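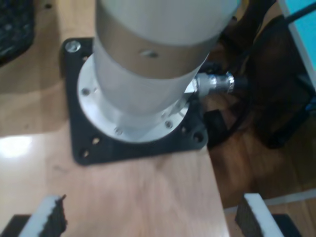 Bolted down, Julach workshop.

Manju Katiyar has been tuning pianos for most of her life and she talks fast. We met between jobs. Coffee, no sugar, coat still on.

"People call me in February," she says. "Heating's been on for months, wood's dried out, everything drops flat. Then they say the piano went bad overnight. No. It went bad since Thanksgiving."

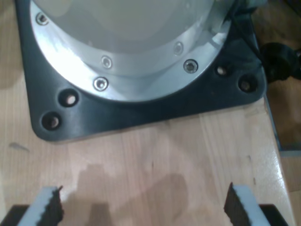
Her rule is the same for every house. Keep it off the radiator, keep a dish of water in the room, call twice a year. And check the bench, people forget the bench. "Look at a piano bench," she says. "Two screws and a prayer." She charges extra for benches, not much.

The oldest one on her books is an upright in Plinesitz, 164 miles round trip. She 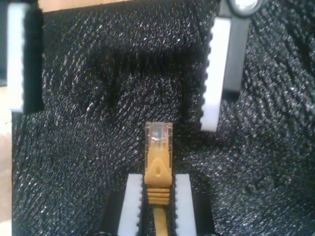
goes anyway. The owner, Tumaini Waweru, plays it every day. "Badly," he told me by phone. "But in tune, thats Manju." Three strings replaced so far, all in teh bass.

Does she play herself? Some. Hymns, mostly. Would she use an app? She has one. For checking, she says, after her ears are done.

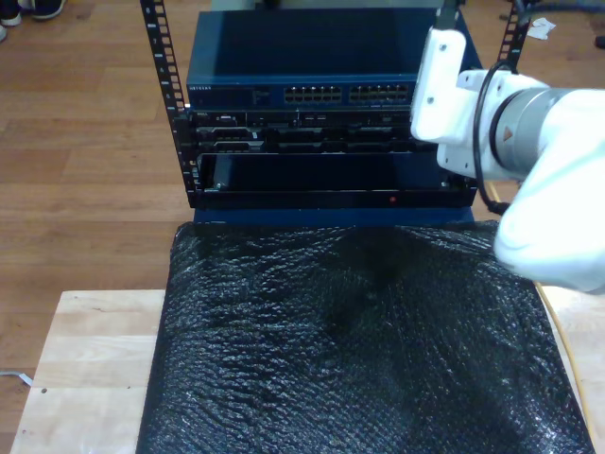
Rack with a NETGEAR switch on top.

Next job was at 2. She left the coffee.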